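Home | Issues | Contents | Submit | Search

4. The open day as a setting for demonstration

4.1 Arrangement of the visit

The observations reported in this section were made during the open day held by the Fostden laboratory in September. Visitors were admitted in groups of 12, and each group remained at the manipulation table for 16 minutes before moving to the mobile platforms in the adjoining hall. The Lendmont training centre sent the largest party, made up mainly of apprentices in their second year. The remaining visitors were parents, local employers and staff from the Baert workshops, several of whom had attended the previous open day and were able to compare the two.

The table demonstration was chosen after a trial with four candidate tasks. Stacking was rejected on the grounds that a fallen block stopped the session, and the drawer task was difficult to follow from the second row. The placing task, in which a single cube is brought to a basket, could be understood by a visitor who arrived halfway through. It also left time for the member of staff on duty to talk about the work without hurrying. A short spoken introduction was given to every group, using the same text, and visitors were asked to keep behind the floor line while the arm was enabled.

4.2 Conduct of the demonstration

Each session consisted of 5 placing attempts under programmed control, followed by a period in which visitors could put questions to staff. The speed of the arm was kept at 40 per cent of the normal laboratory setting throughout the day. This was a condition of the risk assessment, and staff also found it convenient, as they could speak over the movement and point out each stage as it came. The object and the basket are shown with the gripper in Figure 4.
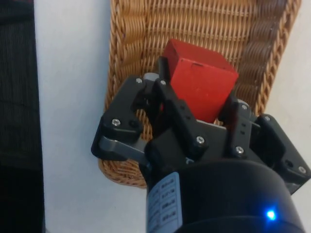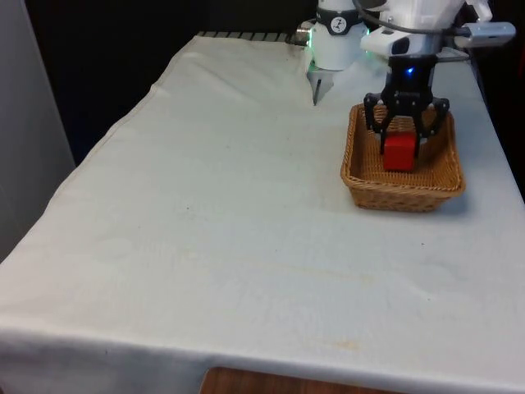

Figure 4. The placing task at the manipulation table: red cube, wicker basket and black gripper.

A question raised by several groups, and recorded on the comment sheets in similar words, was the following. Why does the robot need to practise a task that a small child can do at once?

A child brings years of handling objects to the task, while the controller starts with very little and must be given many attempts from which to work out where to close the fingers and when to open them.

Staff reported that this reply was generally well received, though the apprentices tended to press further and to ask how many attempts were needed before a task could be called reliable. No single figure was offered, since the answer depends on how far the position of the object is allowed to vary. For future visits the laboratory intends to prepare a simple wall chart on this point.

4.3 Responses of visitors

Comment sheets were collected at the exit and read by two members of the project team working separately. Most remarks concerned the slowness of the arm. Employers were more likely to mention cost and maintenance, and the Baert staff asked in some detail about the wear of finger joints and the supply of spare parts. A smaller number of sheets stated that the placing task was too plain to hold attention, and suggested that visitors be allowed to choose where the object was set down. The suggestion has been passed to the Sondgate project, under which the next open day will be organised.

Two limits of the material should be noted. The comment sheets were completed after the visit to the adjoining hall, so that impressions of the table may have been coloured by what followed. In addition, parents often wrote on behalf of younger visitors, and their sheets could not be separated from the rest with confidence. The comparison in Section 5 is therefore restricted to the apprentices' responses.

Contact the editorial office | Copyright Sondgate Project | Back to top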